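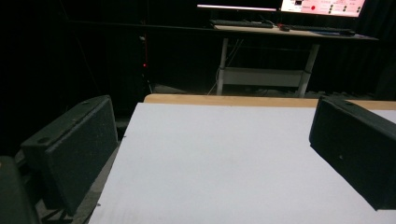 Fingers over the bare sheet, from the gripper's own camera. Monitor on the back desk.

Budgeting a second handheld gripper station: what to buy, what to skip
Posted 5/29/23 by flollargate_bench

We run one demonstration station with a pair of handheld grippers and need a second one up by July. I have $3000 left for everything except the grippers, which come out of a separate line. Current draft:

- table and aluminum rail, cut to length
- two stands
- white work surface
- blackout curtain
- capture PC, reused
- spare finger pads, 14 pairs

The Brollden quote for rail and brackets eats over a third of it. Pandico is cheaper but has a nine week lead time on cut lengths, which puts us past the date. Has anyone bought full bars and cut in house? Also open to arguments for dropping the curtain.

kerf_and_burr

We cut in house. A chop saw with a nonferrous blade is fine for rail. Order one extra bar, you will miscut something. Brollden charges per cut, so ask them to requote with uncut bars and see what the difference is before you decide.

Brackets are where the money goes. Plain corner brackets hold well enough on a table that never moves.

mtorr_lab

Keep the curtain. We priced a station without one and spent the savings twice over on reshooting data after the afternoon light changed. It is the cheapest item on your list per hour saved.

I'd question 14 pairs of pads. What is your wear rate?

flollargate_bench

We change pads every 25 hours of use, so 14 pairs covers the quarter for both stations. They get chewed up on hard plastic. Most of our current task list is cords, plugs and power strips.

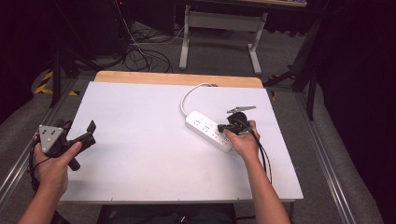 Power strip task, both grippers over the board. Rail runs down either side of the table.

mtorr_lab

Fair enough on the pads. For the strip task, do you use a fixed pose or let the operator choose? It affects board size, and board size affects how much rail you need.

flollargate_bench

Operator chooses. The strip sits diagonal in a lot of the takes and the cord goes off the far side, so I don't want a smaller board. Same footprint as station one.

Rajan_procurement

Different view on the PC. "Reused" in a budget usually means a line that reappears later under another name. Two camera streams per gripper plus a head view will saturate an old machine's USB controller before you run short of CPU. Put a controller card in the budget now, and a larger disk.

kerf_and_burr

Disagree. Record at the lower rate first and measure dropped frames. If there are none, keep the money. Buying hardware against a problem you haven't logged is how people end up over.

Rajan_procurement

The card is under a hundred dollars. The lost week is not. I've signed off on enough of these to prefer the boring option.

flollargate_bench

I'll list the card as contingency and test the old PC this week. Requote for uncut bars is in. Anyone have a floor cable cover they like? Looking for low profile, carpet floor, screw-down is out.

mtorr_lab

Hook-backed fabric cover, sold by the yard. Grips loop carpet, no adhesive. Get the wide one. The narrow one takes three cables at most and you'll have more than that at the PC end.

kerf_and_burr

Second the wide one. Check that your carpet is loop and not cut pile before ordering, it won't hold on cut pile.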